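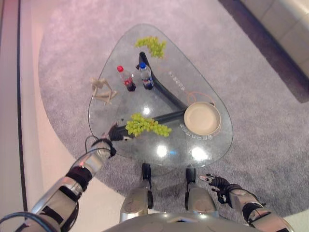

Wundgate transfer pilot moves to second phase in April

Money sent home by workers abroad will reach 11 more rural districts under the Wundgate pilot, organizers said after a two-day meeting in Jirkari. Second phase opens in April. Fees stay capped at 3 percent, same as before.

So far 736 households have signed up. Most get transfers under $300 a month, and many were traveling half a day to pick up cash. Local savings co-ops now pay out direct - no trip to the city, no seperate agent fee.

"People asked for two things, lower cost and a place close by to keep some of it," said Uwe Kleinschmidt, program lead at Ehlers. "Second phase is mostly about the savings side. We have alot still to do there."

New this round: small savings accounts linked to each transfer, a phone line in local languages, and basic money classes run by Hetari. Classes are free. Sign-up through any partner co-op.

Full list of districts and payout points to follow - co-ops wanting to join should contact the Ehlers program office before the end of the month.

Media contact: Ehlers press desk, Jirkari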